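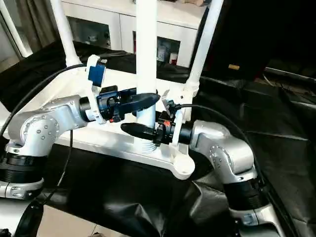

Figure 1. Two arms in a shared zone, fingers crossing in front of the central pole.

Sustier Technical School
Course in Applied Automation, Unit 2
Handout: Working rules for two-arm cells
Version 30 Jan 2025

Please read this handout before the first practical session in the Petridis hall. It replaces the sheet from July, which had an error in the section on restart. Bring it with you on paper, because phones stay outside the marked floor.

1. What the rules cover

The handout concerns cells where two arms work on the same part, on one table, with no wall between them. Cells with a single arm are covered in the previous unit. Mobile bases are not covered in this course.

There are three levels of rules and students often mix them. The first level is the law and the safety standards which apply in your country. You must know which ones they are, and in the exam I will ask you where to find them, but I will not ask you to recite clause numbers. The second level is the manual of the arm and the manual of the gripper. These are two different documents, often from two different makers, and they do not always agree. When they disagree, take the stricter value and write down that you did it. The third level is the house rules, in our case the Stomuvar sheet, which hangs at the entrance of the hall. A house rule may be stricter than the manual. It may never be weaker.

2. Words we use

Shared zone: the space which both arms can reach with the tool mounted. Measure it with the real gripper and the real bracket, not with the bare flange.

Holding arm: the arm which keeps the part in place at this step of the task.

Working arm: the arm which moves, turns, pushes or inserts at this step.

Handover: the moment when these two roles change. At a handover both grippers have contact with the part.

Hold point: a place in the program where the cell stops and waits for a person to confirm.

The roles belong to the step and can change many times in one task. Do not write "left arm = holding arm" at the top of your program and then forget about it. I see this in reports every year.

3. The shared zone

Rule 3.1. Only one arm may travel fast in the shared zone. The other one stands still or moves at the reduced speed from the cell sheet.

Rule 3.2. Before an arm enters the shared zone, it must ask for it in the program, and the other arm must answer. In Zosemau this is done with the zone flag. A timed wait does not count as an answer. If you write "wait two seconds, then enter", the report will be sent back.

Rule 3.3. When fingers must cross, the path of each finger is defined in height as well as in the plane. Look again at Figure 1. The right finger sits slightly lower than the left one, and the two overlap without touching. A plan drawn only from above would show these fingers as one on top of the other and would tell you nothing about the clearance. For this reason I ask for a side drawing too.

Rule 3.4. Everything mounted on the wrist is part of the tool. Brackets, sensor modules, cable clips and adapter plates all go into the collision model. If the model in the software has only the gripper, it is a wrong model, even when the simulation is green.

Rule 3.5. Vertical parts of the workpiece, such as poles and legs, are entered in the model at their full height. Students like to cut them short because the screen becomes easier to read. Please don't do it. The elbow of the arm is often the part that comes near to a tall pole, and the elbow is the place where we look the least.

4. Surface and surroundings

A covering on the table is allowed in our hall. Cloth protects the workpiece from scratches and gives good contrast for vision, but it brings its own duties. It must be fixed so that it cannot be pulled into a joint. Folds are pressed flat in the contact area before a measured run. The hem is kept away from the feet of the operator.

With glossy cloth, check the exposure of the vision system again, also when the room light has not changed. The highlights move when the folds move.

Loose straps, tools and tape are removed from the work surface before power is given to the arms. Storage cabinets may stay behind the table if their doors and shelves are outside the reach of both arms, tool included. Write the result of this reach check in the cell log. You do not need to repeat it every session, only after the table, the cabinet or the tool has been changed.

5. Cables, grip points and light parts
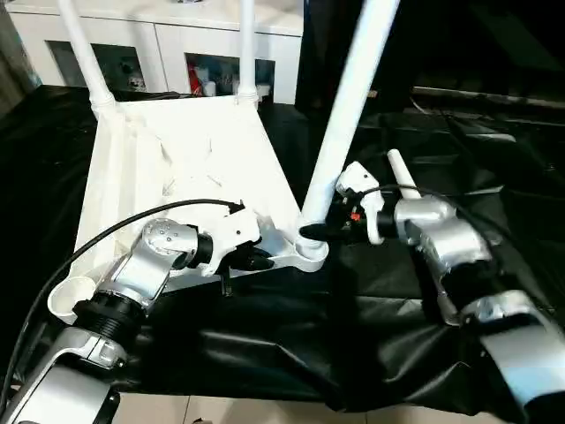 Cable routing is checked in the working pose, with the grippers at the part. A check in the home pose is useful, but it is only half of the job. In the home pose most cables hang nicely and every inspector is happy. The trouble begins when the wrist turns and the arm reaches forward over the workpiece. In the second picture, for instance, the thick cable of the left arm arcs up across the white panel before it comes to the gripper. With such a route you have to ask what happens to the cable when the panel is lifted or tilted, and the answer must be in your risk table before the step is approved. Notice too that the left gripper is at the near edge of the panel, while the right one is at the base of the tall leg. These are two different grip types on the same part, and each of them needs its own line in the grip table.

Rule 5.1. Move each arm through its full task path at reduced speed, one arm after the other, and watch only the cable. Do this before you watch the gripper.

Rule 5.2. A cable may touch the workpiece only if the risk table says so. It may never pass between the finger and the gripped surface.

Rule 5.3. The grip table gives for each grip: the place on the part, the direction of the fingers, the force setting, and what the other arm is doing at that moment. A grip on a flat edge and a grip on a tube must not share a force setting only because the same gripper is used.

Rule 5.4. For a long part, such as a leg or a pole, hold it near the joint during the joining step. If you must hold it far from the joint, reduce the speed and explain the choice in the report.

Rule 5.5. Plastic parts are inspected for marks before the run, so that old marks are not later blamed on the gripper. Scuffs and creases are noted with their place on the part. A photo is enough, one for each face.

A remark about light furniture parts, which we use for most exercises. Students believe that a light part is a safe part. The part is light, yes, but the arm is the same arm, and the force it can give is the same force. A pinched finger does not feel the difference. Treat a plastic stool as you would treat a steel casting when you decide where people may stand.

6. Start, stop and restart

Before start, the operator says aloud which task will run and waits for the partner to repeat it. It feels strange in the beginning. After some sessions it becomes normal.

One person has the enabling device and this person does nothing else. No typing, no holding of the part, no photographs.

When the cell stops without being asked to, the steps are these:

Leave the grippers as they are. Do not open them from the screen.
Look which arm is holding the part and say it aloud.
Support the part by hand only after the drives are off.
Read the fault text and copy it to the log, complete, also when it seems without meaning.
Move the working arm out of the shared zone first, at reduced speed. The holding arm follows.
Restart from the last hold point, never from the middle of a step.

The old sheet said that the holding arm should leave first. This was the error. If you still have a copy of that sheet, throw it away.

7. Records

Our cell log has 2,022 entries at the time of writing, and it is open to all students of the course. A good entry is short. It has the task name, the program version, the names of both people, the result and any deviation from the rules. The comment field in Zosemau takes 256 characters and then it cuts the text without a warning, so put the important thing in the first words.

Do not correct an old entry. Write a new one which refers to it.

"OK" is not a result. Write what was reached: leg seated in the socket, leg not seated, part released, stopped at hold point, and so on. If you did not check something, write "not checked". This is a respected answer in our hall and costs no points. A guess costs points.

8. For the practical session

Work in pairs. Choose one joining step on a white plastic part from the shelf and prepare the following on paper:

a side drawing and a top drawing of the shared zone, with tool and bracket included
a grip table for both arms
a risk table with the cable route in the working pose
the list of hold points, with the question that the person must answer at each one

The drawings can be by hand, but please use a ruler. Pairs without a finished risk table may watch the session, but will not get the enabling device. Questions about the Stomuvar sheet should be sent before the session, through the course page, so that all groups can read the answer.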